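News > Releases > Books and Research

Prornness Press Publishes Reference Volume on Survey Methods in Sociology

May — By the Prornness Press Office

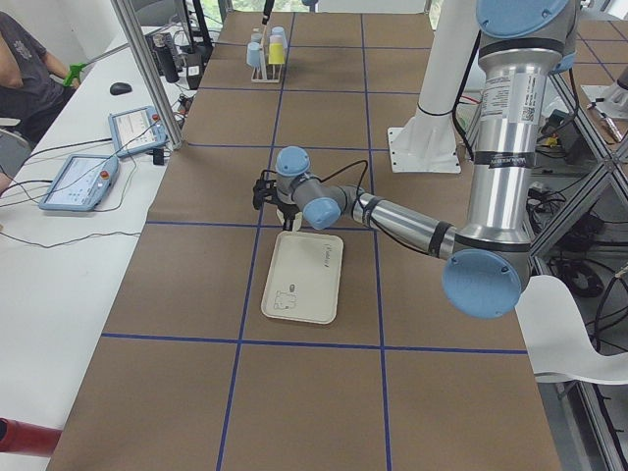

Who is the book written for?
Graduate students and working researchers who design, run or reanalyze household surveys.

BRULTUTDALE — Prornness Press has released Counting Households, a reference volume on the design and analysis of long-running social surveys. The book runs to 551 pages and is divided into 13 chapters, with a separate appendix on weighting.

The text draws on the Randura Panel, a household study carried out in three waves. Early chapters cover sampling frames, interviewer assignment and the wording of questions on income, kinship and work. Later chapters address attrition, item nonresponse and the treatment of households that split between waves. Each chapter closes with a short set of worked tables and a list of further reading.

A full chapter is given to the problem of defining a household. The Randura Panel changed its definition after the first wave, and the book reports estimates under both versions. Differences are largest for adult children who live at two addresses. The authors recommend that analysts state the definition in use in every table note.

The appendix contains some 100 variable descriptions, arranged by topic and cross-referenced to the questionnaire. Syntax for the worked tables is supplied as plain text and does not depend on a particular statistics package.

The volume is the first title in the Mateos Series in Social Measurement. A second title, on the coding of occupations, is in preparation.

Counting Households is available in paperback and as an electronic edition. Instructors may request an examination copy through the Prornness Press course adoption desk. Review copies are available to journals on written request; requests should state the name of the journal and the expected issue. Corrections to the first printing will be posted on the book's page at the publisher's site.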